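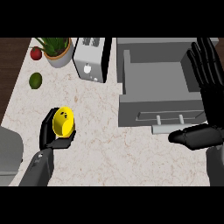
대리석 무늬 상판, 화분이랑 토스터 쪽

5월, 바른콤(Varncombe) 주방 상판 공장 견학 메모. 까먹기 전에 급히 적음.

오후 2시 집합, 15명. 버스가 늦어서 안전 교육은 거의 뛰면서 들음. 안내는 Younes Lamrani 씨. 말 빠름, 질문은 잘 받아줌.

**절단동**
- 소음 심함. 귀마개 필수. 하나 더 챙길걸
- 원판 재고 거의 2,000장. 창고가 생각보다 추움
- 물 뿌려가며 자름. 신발 다 젖엇다

**연마동**
유광이랑 무광 샘플 만져봄. 무광이 손자국은 덜 남는데 커피 얼룩은 더 신경 써야 한다고. 무늬 이어붙이는 건 아직 사람 눈으로 맞춘다 함. 여기서 제일 오래 서 있었음. 밝은 바탕에 갈색 줄무늬가 요즘 주문 많다고 하는데 우리 집엔 좀 부담스러울듯.

**전시실**
트리브덴(Trivden) 라인이 기본형, 자키(Zaki)가 얇은 쪽. 폭 900mm짜리 아일랜드는 실제로 서 보니 좁다. 둘이 같이 요리하긴 무리. 모서리 마감은 견본 꼭 직접 만져볼 것, 카탈로그로는 모름.

가격표는 안 줌. 견적은 메일로 따로 요청하라는데 주소 적은 종이를 버스에 두고 내림... 다시 물어봐야 됨.

구내식당 커피 괜찮았음. 주차는 뒷문 쪽이 편함. 다음엔 부르나우(Vurnau) 매장 들러서 싱크볼 볼 예정.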